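Pyo Packing Table
Item no. 1406
Manufacturer: Kisance
Distributor: Trillska

The Pyo is a fixed-height work table for bagging, carton filling and light hand assembly. It is supplied with a one-piece wooden top in a light natural finish, a steel underframe, and a pair of corner brackets for the operator side. The table is intended for indoor use at a standing or high-seated work position.

Top
The top is wood with the grain running lengthwise. The corners are rounded in plan and the long edges are eased to a small radius, so that thin film and paper sacks can be pulled over the edge without snagging. The surface is free of printing, slots and fittings except for a single round opening, described below. The finish is clear, satin, and sealed on both faces. The underside receives the same number of coats as the upper face to keep moisture uptake even.

Color varies from pale beige to tan within one top. Adjacent tables ordered together are selected for general tone, but a close match cannot be guaranteed. Tables ordered separately are not matched.

Round opening
One opening is bored through the top near the far edge, to one side of the centerline. It passes the cord of a label printer, a scale or a task lamp. The opening is delivered without a lid. A snap-in plug is available as an accessory and should be fitted where small parts are handled on the surface.

Relocation of the opening is not offered. Customers who drill additional openings should seal the cut with two thin coats of the touch-up lacquer and allow it to harden overnight before loading the table. Openings must not be drilled over the cross rail.

Corner brackets
A small gray metal bracket is fitted at each of the two near corners. The bracket clips the edge of the top and is held from below. Check the fixings after the first week of use and again whenever the table has been moved. The brackets locate the top; they are not lifting points. To move the table, lift by the underframe.
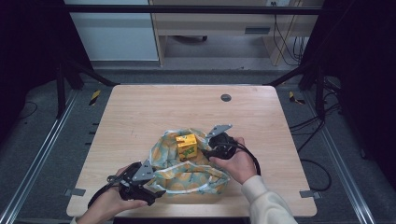
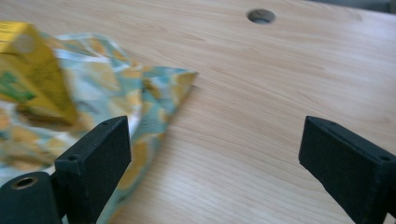

Pyo top in light wood grain with round opening. Yellow carton and printed packing material on the surface.

Underframe
Welded steel, powder coated, with a cross rail set back from the operator side to leave knee room. Each leg has a threaded foot for leveling. On carpet, level the table after it has stood loaded for a day and check again a week later. On hard floors use the rubber foot caps supplied in the hardware bag.

The underframe can be placed between aluminum profile rails where a line is already laid out that way. Leave clearance on both sides for the top to be lifted off. The table does not need to be bolted to the rails, and Kisance does not supply brackets for that purpose.

Use
The surface is suited to soft and semi-rigid goods: plastic bags, folded cartons, small boxed items, textiles. Bags can be laid open flat on the finish and filled in place. Thin printed bags may leave a trace of color if left under weight for long periods in a warm room. Wipe the surface at the end of the shift and do not store filled bags on it over a weekend.

Drink cartons and other liquid goods may be packed on the table. Spills should be wiped up promptly, with attention to the rim of the round opening. The rim is sealed at the factory, but it is the part of the top that wears first where cords are pulled through frequently.

The table is not rated for cutting. Use a separate cutting mat when opening cases. Do not use heat sealers directly on the finish; stand the sealer on its own base plate or on a ceramic tile.

Cleaning
Damp cloth and mild dish soap, followed by a dry cloth. Wipe in the direction of the grain. Solvent cleaners, scouring pads and chlorine products will dull the satin finish and void the surface warranty. Adhesive residue from packing tape can be lifted with a plastic scraper and a little vegetable oil. Wash off the oil afterward.

Light scratches can be treated with the touch-up lacquer. Deeper damage calls for sanding the full width of the top, as a local repair will show.

Specifications
Item no.: 1406
Top: wood, light natural, clear satin finish
Corners: rounded
Openings: one, round
Brackets: 2, gray metal, operator side
Underframe: powder-coated steel
Height: fixed
Shipping weight: 79 lb
Packing: one carton for the top, one for the underframe
Assembly: 8 bolts, hex key included

Accessories
Snap-in plug for round opening, black or gray
Touch-up lacquer, clear satin
Jukwood under-top shelf, fits the Pyo cross rail without drilling
Spare rubber foot caps

The Jukwood shelf reduces knee room and is not recommended for seated work. It should be mounted before the top is fitted.

Delivery and returns
Stocked item. The top travels flat and must be stored flat before assembly. Let it stand unwrapped in the room for a full day before bolting it down. Transport damage must be noted on the delivery slip. Tops that have been drilled, sanded or recoated cannot be returned.

Page revised 2011-07-17. The March price list remains in force for this item.

Comments

Marites Barredo
We pack gift bags on two of these. The finish holds up fine, but I would order the plug along with the table. Twist ties go straight down the hole. Is the gray plug the same gray as the brackets?

Trillska Sales
The gray plug is slightly darker than the brackets. Both plug colors fit the same opening.

Amado Abella
The assembly sheet shows the brackets going on last. It was easier for me to start them loose, square up the top and then tighten everything. Also the hex key in my bag was one size too small.

Trillska Sales
Loose fitting first is acceptable. Please send us your order number and we will mail the correct key.

Amado Abella
Key came, thanks. Any chance of the same top in a narrower depth?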